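## 4. What the small-crossover owners told us

I'll admit I came into this part of the study with a bias. I've owned two tiny cars, loved both, and figured that anybody who buys the jacked-up version of a city car is paying extra for plastic cladding. So when we sat down to compare the Cedetti hatch with its taller sister, the Cedetti Collet, I was pretty sure how it would go. The owners had other ideas!

We mailed the survey out in September and got 447 usable replies, all from people who had lived with one car or the other for at least a year. The first thing that jumped out was the seat. People kept bringing up how high they sat, usually before they said a word about the engine or the price. One owner wrote that she'd stopped "falling into" her car every morning, and after reading that I started noticing my own knees. 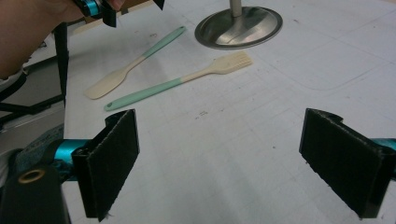 Ground clearance hardly came up at all. The Collet has 6 more centimeters of it than the hatch, and the brochure makes a big deal of that, but most Collet owners in our sample had never left pavement (gravel driveways don't count, sorry). What they did talk about was curbs, steep parking ramps and snow the plow leaves behind. I'd call that a fair use of the extra height, even if it's a long way from the mountain road in the ads.

### 4.1 Ride and noise

Now for the part where I had to eat my words. On our rough-road loop, which is 11 miles of patched concrete outside Sorkeo, I expected the taller car to bob around. It did, a little, in the fast bends. Over the broken stuff, though, it was calmer than the hatch, and my notes from the passenger seat are a lot easier to read.
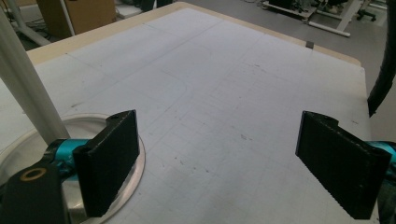 *Figure 1. The two dark finger pads, facing each other over a white tabletop.*

Tires muddy the picture. The Collet came to us on Stustulix all-seasons with a taller sidewall, and I can't tell you how much of that calm belongs to the rubber and how much to the springs. We tried to borrow a matching set for the hatch and couldn't get them in the right size. Wind noise was easier to call — the Collet is louder, mostly from the mirrors, and every one of our drivers marked it down for that.

### 4.2 Fuel and money

The taller car drinks more. Over the full test it used 10 percent more fuel than the hatch, driven by the same people on the same roads. Owners seemed fine with it. Quite a few guessed the gap was smaller than it is, and a handful thought their Collet was the thriftier one (it isn't, folks).

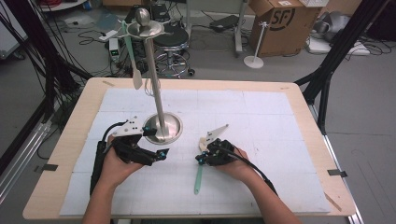

*Figure 2. Two hand-held grippers above the white mat, with the steel stand and its green spatula.*

Insurance was close to a wash, and so was routine service. Tires were the cost that stung, and we come back to those in Section 5 along with the resale numbers.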